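Selling Kitchenware on Commission: Report of Our Project at Rastari

Sales and Self-Management, second year

1. Background

Rastari is a small shop in Grotberg which sells things for the kitchen. Its main supplier is Vetness. The shop pays its sales staff a low hourly wage and 8 percent commission on every sale. The owner told us that new sellers often leave after a few months, and she asked our group to find out if they follow a plan or only wait for customers to come in.

I worked in the shop in the afternoons during November. My two classmates did the interviews and the calculations. 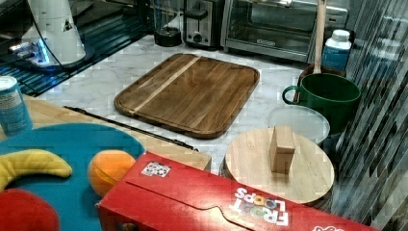
We started with the contact book. In this book the sellers should write each customer who asks for a price and does not buy on the same day. For the month there were 195 names. We checked which of them got a second call, and the result surprised the owner very much. Fewer than half were called again, and most of these calls came from one seller.

2. What we changed

For the second part of the project we used the MacAulay sheet, a simple form from our course book. The seller fills it in at 9 in the morning, before the shop opens. It has a space for the income goal of the month, the sales needed to reach it, and the calls planned for the day. Two sellers agreed to use it. The third did not want to – she said that she keeps her plan in her head.

To make the goal easier to understand, we divided it into steps of 100 dollars of commission. With a rate of 8 percent, one step means sales of 1,250 dollars. The sellers had never made this calculation before, and one of them put it on a card next to the telephone.

At the end of the test, the seller with the best result had earned 1,866 dollars in commission. We can't say that the sheet is the reason. The weeks before the holidays are always good for the shop, and we did not have figures from the year before. 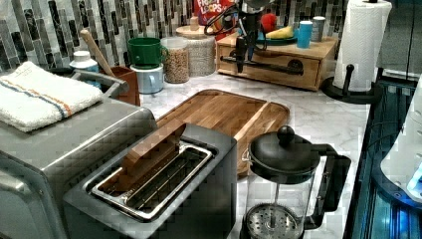
3. Problems and next steps

Our test was short and the group was very small. Also, the sellers knew that we were reading their sheets, so maybe they called more people than usual. If we repeat the project, we would like to start in spring and compare two shops – the owner has a cousin with a similar store, and he is interested.

The owner will keep the sheet for new sellers. She asked us to make it shorter, and we will give her the new version together with this report.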